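4.3 Preparação da demonstração «Estendal» para dias abertos

Esta secção aplica-se à bancada de dois braços Cornis instalada para visitas. Responsável pelo procedimento: Mechthild Rainer, Karnbridge. Revisão de 24 May 2022.

1. Ligue o controlador e aguarde 5 minutos antes de habilitar os eixos.

2. Confirme que o cabide está suspenso na travessa e que todas as molas estão vazias.

3. Disponha as meias sobre o tampo, numa só fila, com a abertura virada para o cabide e agrupadas por cor: azul, cinzento, vermelho.

NOTA: Uma ligeira sobreposição entre meias vizinhas é admissível. O contorno de cada biqueira deve permanecer visível.

4. Limite a velocidade dos braços a 200 mm/s.

CUIDADO: Mantenha os visitantes a 350 mm, no mínimo, do bordo do tampo. Não introduza as mãos entre as garras com os eixos habilitados.

5. Compare a bancada com as vistas seguintes: conjunto e câmara de pulso.

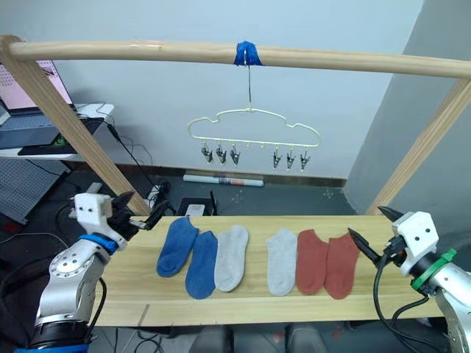
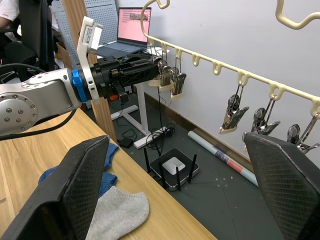 6. Selecione o programa 7 na consola Zakon e prima Iniciar.

7. Se uma meia cair, prima Pausa, desabilite os eixos e reponha-a na fila antes de retomar.

4.4 Encerramento da sessão

1. Leve ambos os braços à posição de repouso.

2. Retire as meias das molas à mão, com os eixos desabilitados.

3. Desligue o controlador e registe o número de ciclos na folha Özkan.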